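Notes on collecting at home, second batch

10 March 2020

I finished the second batch of recordings for the tidying model. It took longer than the first one and I think it's better. I'm writing down how it went while I still remember, mostly for Cuiping Xiong, who takes over the next batch in April, and for anyone else who does this kind of work outside a lab.

The task is simple to say. A pile of small household things is on a surface, and they have to be picked up and put where they belong. We don't drive a robot to do it. A person holds a gripper in each hand, each with its own camera, and does the task with those instead of fingers. The model later learns from what the cameras saw and how the grippers moved and closed. We call the dataset Hallow. The first batch was shot in the office at Skatlow on a gray table, and the model trained on it did fine on a gray table.

Venkatesh Hegde put the first model in his own kitchen and it reached for the pattern on the oilcloth. It had hardly seen a pattern before. So the rule for the second batch was real rooms, with whatever is in them left where it is. We don't clear the background and we don't close the curtains. I did ask people to leave their bedspreads as they were.

We settled on 300 episodes across 6 homes. An episode starts with both grippers open and in view of the work surface, and ends when the last item is down and both are open again. If you drop something, you pick it up and keep going. If you drop it where the gripper can't get it, you throw the episode out. I kept the drops in on purpose. The first batch had almost none, and the model had no idea what to do after one.

Bedrooms turned out harder than kitchens. The surfaces are soft, so things sink a little and the pads drag cloth along with them. Thin cotton is the worst. You close on a small flat item and get a fold of fabric with it, and then the whole spread moves. The fix is to come in lower at the edge of the item and close slowly. It looks clumsy on playback but it gives a clean grasp.

Tubes are my favorite item in the set. A squeeze tube is a different object depending on where you hold it. Near the cap it's round and stiff, and at the crimped end it's flat. I asked everyone to vary the grip and to hold the tube steady for a moment after lifting, so the label side gets a few sharp frames. Hair ties and scrunchies are the opposite. You can grab them anywhere and they come up, but they don't always let go when the pads open.

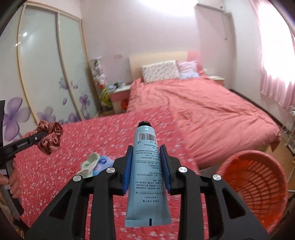
What went wrong

The main problem was light. A bright window washes out part of the view when you turn toward it, and the tracking gets jumpy. In one home I lost a full morning this way. After that I had people stand with the window off to one side and did a short test walk before the first episode. Mirrors and shiny wardrobe doors cause a smaller version of the same trouble. I left those in unless the track broke.

The second problem was speed. Everybody gets faster as they get used to the grippers, and by the end of a session the motion blur is heavy. I now stop people after 4 episodes for a break. It brings the pace back down.

The third was the two hands. Most people pick with one and let the other hang there. If the second gripper never does anything, the model learns that too. I started placing items on both sides of the surface, which helps more than telling people to use both hands.

Labeling

Kurian, the script we use for sorting, flags any episode where the track drops out. I check the flagged ones by eye and keep what I can. For each episode I write the room, the surface, the items and whether there was a drop. I stopped writing down the color of things. We never used it.

For the next batch

Charge everything the night before. Bring a spare set of pads, as lint builds up on them and they start to slip. Wipe them between homes. Don't swap the left and right grippers halfway through a session; I did this once and had to redo 3 episodes.

Kestdale has offered us time in a furnished show apartment. I'd take it for the kitchen, but I would still do the bedrooms in places where people live. Cuiping has the list of homes and the spare cards are in the drawer with the chargers.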